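Berero Counter Kit
Two-finger gripper and training package for home kitchens

Price: $798 per month, 6-month minimum
Ships from: Hamden

We started building the Berero kit after a long February of watching robots do beautifully on clean lab benches and then get hopelessly muddled in kitchens people really cook in. So this one is meant for the kitchen you already have - jars, crumbs, mail and all - and we ask you, please, not to tidy up before setup day!

What you get: the arm and gripper, a clamp-on base, 2 spare sets of finger pads, and a starter library of 19 tasks, from opening drawers to putting the bread away. Milovan Leka looks after new customers himself, and he will happily stay on the phone with you until the first task runs the way you'd like it to (he's been known to stay on well past that).

Setup takes roughly an afternoon. You'll want a regular wall outlet, a sturdy counter edge for the clamp, and a little patience while the arm learns where things live.

Drawer pulls are the task customers ask us about most, and Vlasta Dervishi has spent more time on them than on anything else in the library. Small drawers are harder than big ones, as a light box wants to slide along with its own handle, so she practices on crowded counters where there's no room to be clumsy. The shallow wooden drawer under the riser, with its black bar handle, is the sort of thing she likes to work with, especially when it's open just behind a cutting board and there's a plate of fruit up top that ought to stay put. 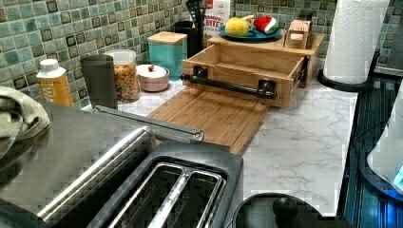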